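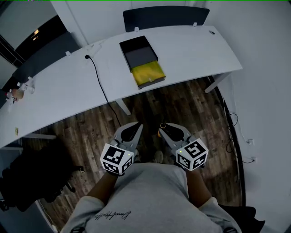
Amna Abbasi
Customer Orders, Skesulia Print Shop

Sweatshirt Orders and Care: Frequently Asked Questions

These are the questions that come in most often at the counter and by email. If yours is missing, write to us through the contact form and include your order number if you have one.

ORDERING

What is the smallest order you take?
Two pieces of the same design. They can be different sizes and different garment colors, as long as the ink color stays the same. Changing the ink color counts as a new design.

Can I bring in my own sweatshirts?
Yes, if they are new and unwashed. Cotton and cotton-polyester blends are fine. We don't print on fleece with a brushed outer face, on anything waterproof, or on stretch fabrics with more than a little spandex. Leave the tags on so we can check the fiber content. We are careful with customer garments but we can't replace them if a print goes wrong, and we ask you to sign a short form saying you understand this.

How do I choose a size?
Lay a sweatshirt you already like flat on a table and measure straight across from armpit to armpit. Compare that number with the chest width on our size chart. The chart gives flat measurements, so don't double them. People who are between sizes usually take the larger one, especially in all-cotton garments, which can shrink in the dryer.

Do you keep samples in the shop?
We have one of each size in the two most popular styles. You may try them on. Samples are not for sale.

How do I pay?
Half when you approve the proof and half at pickup. Orders of $495 or less can also be paid in full up front. We take cards and checks. Schools and clubs can ask for an invoice, but we need a signed purchase order before we start.

ARTWORK

What kind of file do you need?
A vector file is best. If you only have a picture file, send the largest copy you have. A logo saved from a website is nearly always too small and will look fuzzy when it's printed across a chest.

Can you print handwriting or a signature?
Yes. Write it in black marker on plain white paper, larger than you want it on the garment, and scan it or bring us the paper. Ballpoint is too thin. We clean up the edges but do not change the shape of the letters unless you ask.

Will script lettering be readable?
It depends on the size and on how connected the letters are. Thin strokes can fill in or break up when they are printed small on a textured fabric. For a name or word across the chest we suggest making it as wide as the design area allows. For a small left-chest print, a plain typeface reads better. Look at your proof at actual size before you approve it. Zooming in on a screen makes everything look clearer than it will be.

Which ink colors work on gray?
Black and navy both show up well on light gray. White looks weak on it. Yellow and pale pink need an underbase, and that adds to the price. Heather gray has darker fibers mixed in, so any pale color will look slightly speckled up close.

Can you copy a brand's logo or a band's design?
Only with written permission from the owner. This includes "close but different" versions.

What if I find a spelling mistake after approving the proof?
Call right away. If the screen hasn't been made, we can fix it free of charge. After that there is a new screen fee, and printed garments have to be paid for. Please have a second person read the proof, particularly if it has a list of names on the back.

TIMING AND PICKUP

How long does an order take?
Most are ready three weeks after you approve the proof. October is our busiest month because of school and team orders, and you should add a week then. Garments that are out of stock at the supplier will hold things up, and Ikechukwu Edet in purchasing will email you if that happens.

Do you do rush orders?
Sometimes. Ask before you send artwork. The rush fee is a percentage of the order and is shown on the quote.

Where do I pick up?
At the Undimbridge shop, side entrance. The Liltberg location is for bulk deliveries and has no public counter. Someone else can pick up for you if they have the order number.

What if something is wrong with my order?
Check it at the counter or within three days of pickup. Keep the garments unwashed. We reprint or refund misprints, wrong sizes and wrong colors. Small differences in placement between garments are normal, as each one is loaded on the press by hand.

WASHING AND WEAR

How should I wash a printed sweatshirt?
Inside out, cold water, mild detergent. Wait a full day after pickup before the first wash. Skip bleach and fabric softener. Softener leaves a coating that can make the print peel sooner.

Can it go in the dryer?
Low heat is all right. Hanging it up is better for both the print and the fit. Take it out of the dryer while the cuffs are still slightly damp.

Can I iron it?
Iron the plain areas as usual. To smooth the printed part, turn the garment inside out and use a low setting with no steam.

Why is the fabric pilling?
Pilling comes from rubbing. It shows first on the forearms and the underside of the sleeves, where they drag on a desk, and at the sides under a bag strap. Washing inside out helps. A fabric shaver takes the pills off safely if you keep it away from the ink.

The sleeves have gone baggy. Can that be fixed?
Partly. The ribbed cuffs usually tighten up after a warm wash and a short dryer cycle, but warm water is harder on the print, so don't do it often. Pushing sleeves up to the elbow all day is what stretches them most. A tailor can replace cuffs that no longer spring back.

How do I get rid of a stain near the print?
Dab it with cold water and a drop of dish soap, then rinse. Don't scrub, and don't use stain sticks directly on the ink. For grease or anything that has already been through the dryer, ask Fatima Ajayi at the counter before you try something stronger.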